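### 3.2 Task and Recording Procedure

The tile-lining task was designed as the second assignment in Clutari, a one-semester student project on learning manipulation skills from human demonstration. The first assignment, cloth folding, used larger motions and allowed more error. Tile lining asks for small pushes and short lifts, and students found it much harder to record well. The goal state is a straight row of tiles with their backs up and no visible gap between neighbors.

Students worked in teams of 2. One student performed the task while the other ran the recording software, Darner, and marked each episode as kept or rejected. Roles were switched after every 80 episodes. Each team began with a short practice block that was not saved. Across the project, 800 kept episodes were collected for this task. 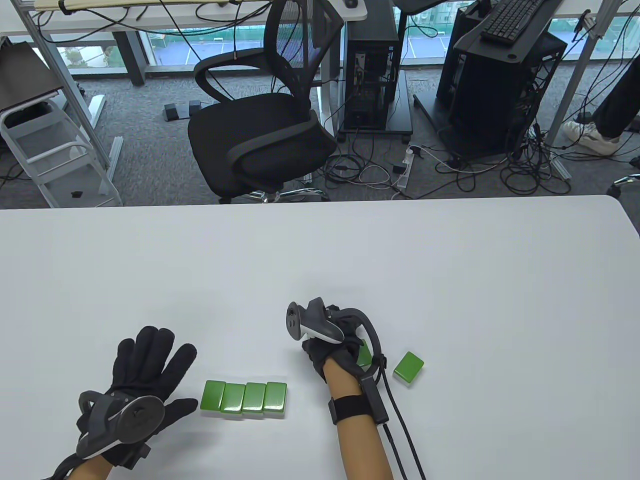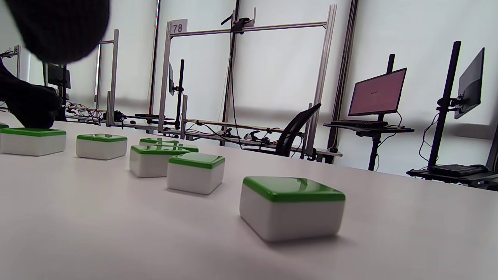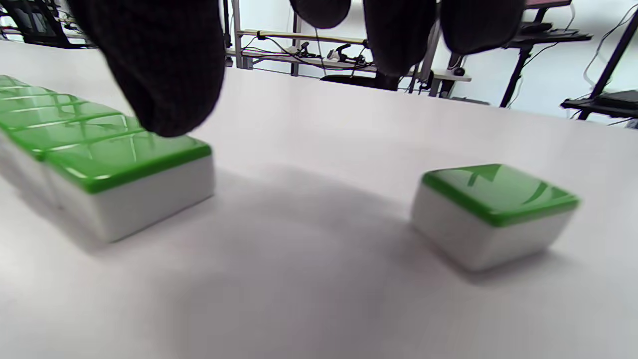 **Figure 4.** Green-backed tiles on the white work table during the tile-lining task, with a gloved hand in view in each panel.

Episode length varied more between students than between starting layouts. Most of the extra time was spent on the final tile, when the student had to bring it up to a finished end of the row without disturbing the others. We call this the closing phase and label it separately. In the third panel of Figure 4, five tiles stand edge to edge and one lies apart at a slight angle; a layout of this type is treated as the start of the closing phase, whichever way the last tile is turned. Students were told to correct the angle first and then push, but many did both in one motion. We kept these episodes – they were valid solutions – and gave them their own label.

Two problems came up in the first week. Some students covered the seam between tiles with their fingers during the last push, so the annotator could not tell when contact was made. We asked them to lift the hand clear at the end of each episode and hold still before the recording was stopped. The other problem was the start signal. Teams that used a spoken count cut off the opening reach more often than teams that used the tone built into Darner, and the tone was made standard from then on.

Annotation was done by the students themselves in Prarura, using 9 labels for the phases of the task. Each episode was labeled by a team that had not recorded it. Where the labels were disputed, the recording team was asked to review the episode, and its decision was final. The agreement between teams was lowest for the boundary between aligning and pushing, and we return to this point in Section 4.1.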